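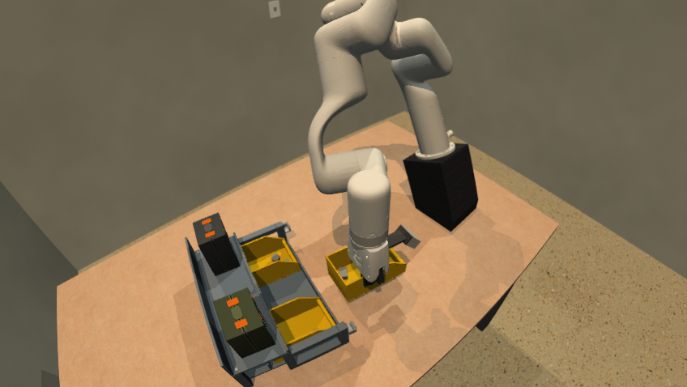 Sunday, February 11, 2024

What a morning! I'm writing this with my coat still on because I want to get it down before tea.

We had our first service in the new hall at Herkalley, and I counted the chairs myself on Saturday (39 of them, all we could borrow) and still people stood along the back wall. Bezawit Fikre gave up her seat twice and ended up on the piano stool between hymns. No more setting off in the dark for Pomach with flasks and a sleepy car full of children. I walked there today! Eight minutes, door to door, in my good shoes.

Kiros preached on the lost coin, which I must have heard a dozen times, and I'd never once thought about the woman calling her neighbours in afterwards. He stayed on that for ages, the calling in, and I could have listened for longer. His voice went a bit at the end - he's had that cold since the start of February.

The singing was so loud. Low ceiling, I suppose. We did two of the old ones and then one Csaba Kozma brought from his last church, which has a wandering tune in the third line that half of us missed, and we went back and sang it again, much better. I've had it in my head all afternoon. Must ask him for the words.

Soup after. Lentil and a leek one, and Shadi's flatbread, gone before I got near it. I sat with Achilleas Tsolakis, who was baptised at Pomach in the old building and remembers the stove smoking all through the sermon. He wants to start a Wednesday evening for prayer, small, in people's front rooms to begin with. I said ours was free before I'd asked anyone at home. (Asked now. It's fine.)

The roof collection stands at £700, so the buckets stay in the vestry a while yet.

To do: return the big pan, ring Mum and tell her everything, find the other hymn books, the blue ones. Reading for next week is Ruth, chapter 1. I've put the bookmark in ready.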